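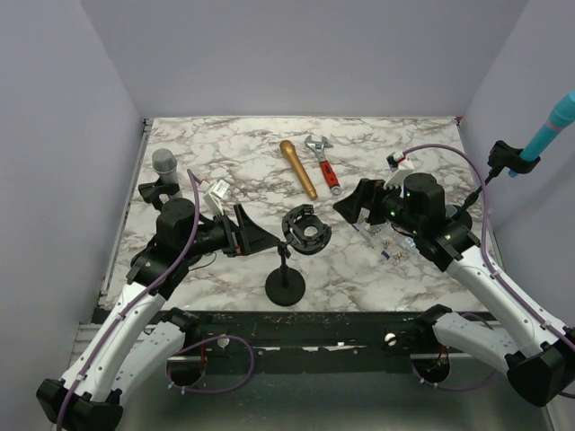 By Maite Cabello | Product pages, grounds equipment | 1 March 2021

Grundar 14 Walk-Behind Reel Mower

The Grundar 14 is a battery-powered reel mower for small formal lawns, courtyard grass and verges where a rotary deck leaves too rough a finish. Cutting width is 14 inches. The reel carries six blades and runs against a fixed bed knife adjusted by two screws, one at each end.

Cutting and adjustment

Height of cut is set at the front roller. Loosen both side knobs, move the roller to the same mark on each side and retighten. Check the setting with a gauge bar before the first pass, as the printed scale is a guide only. The reel should cut a strip of newspaper cleanly along its full length. If it folds the paper at one end, close the bed knife at that end by a quarter turn and test again.

Grass longer than twice the set height should be taken down with a rotary or a string trimmer first. The reel will push tall stems over and leave them standing.

Drive and battery

Reel and rear roller are driven by separate motors, so the reel can be switched off for transport across paving. The battery slides in from the left and is shared with the Grundar hedge trimmer and blower. The charger is sold separately.

Do not store the battery in the machine over winter. Units returned to our Norkbridge workshop each December usually have corroded terminals from this cause.

Ordering notes

Part 126 is the replacement bed knife, supplied with screws. Reels can be reground at Norkbridge; allow six working days plus carriage. The Kerkemitz grass box fits without modification, but the older Acharya box needs the longer hooks – ask when ordering.

Trade accounts for mowing contractors, schools and property managers are handled by Luana Magalhães. Please give the serial number, stamped on the right side plate under the handle bracket, with any parts request.

Supplied with: front roller, rear scraper, adjustment wrench, printed manual. Grass box not included.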